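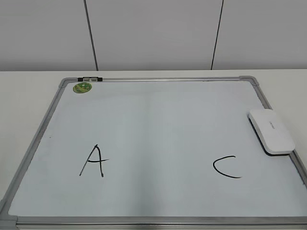
Kirstin Paterson wrote in the course forum that she wipes her board at the end of every class and still finds last month's words on it when the light comes in low. Several of you added the same thing, so this unit starts with cleaning and gets to lettering afterward.

Drekstead Evening Program > Classroom Practice > Unit 5 > Boards and Erasers

Marker ink for whiteboards is made to dry on top of the surface. A dry eraser lifts most of it while it is fresh. After a few days the ink takes more rubbing, and a worn surface holds on to it. The gray haze on old boards is mostly ink dust that a full eraser has spread around.

Wiping

Lay a small board flat if you can. It won't rock, and you can press evenly. Start at the far edge and pull the eraser toward you in straight, overlapping strokes. Circles push dust into a ring. Go along the frame last, where dust collects against the rail.

To take out one letter and keep its neighbor, turn the eraser on its short edge and stroke away from the letter you want to keep. Beginners nearly always clip the second letter – practice with wide spacing first.

Erasers

Felt pads should be brushed out or knocked clean outdoors. Replace them when they leave streaks on a clean board. Damp cloths are fine once a week, but let the board dry before writing.

Exercise for Moffat group

Work in pairs. Write 2 capital letters a hand's width apart. Your partner removes one without touching the other. Trade places. Repeat with lowercase, then with the letters closer together.

Reading: course pack, page 38. Bring your own marker. Erasers are in the cupboard in Room 5.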